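Home | Projects | Reports | Contact

Measuring Sprint Fatigue in High School Soccer
February 21, 2022
By a student at Pavbridge

I play outside back, and by the last stretch of a game my legs are pretty much gone. So for my sports science project I wanted to see how much slower our wide players get between the first half and the second (and yes, I put myself in the data!).

I tracked 3 players over 3 home games, against Jerell, Daher and Plulley. Each of us did a timed sprint before kickoff, one at halftime and one right after the final whistle. Everybody slowed down, but the drop after halftime was a lot bigger than I'd guessed.
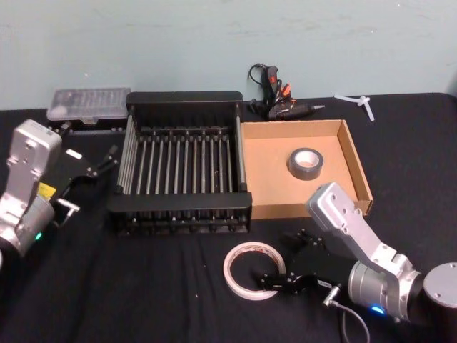
Marking the sprint lane was harder than the timing. Chalk washed off in the rain at the Daher game, and cones kept getting kicked by the subs warming up. A roll of white tape like the one on the black cloth ended up being my favorite fix, with short strips stuck on the track next to the field. I'd use it from day one if I did this over.

For the second part I added easy running to our practices, 600 meters at first and then 900. I can't say yet if it helped, and three players is a tiny group. I'm hoping to test the whole team again in May, with the goalkeepers too, if they'll agree to run.

Contact | Copyright 2022 Pavbridge Student Projects | Back to top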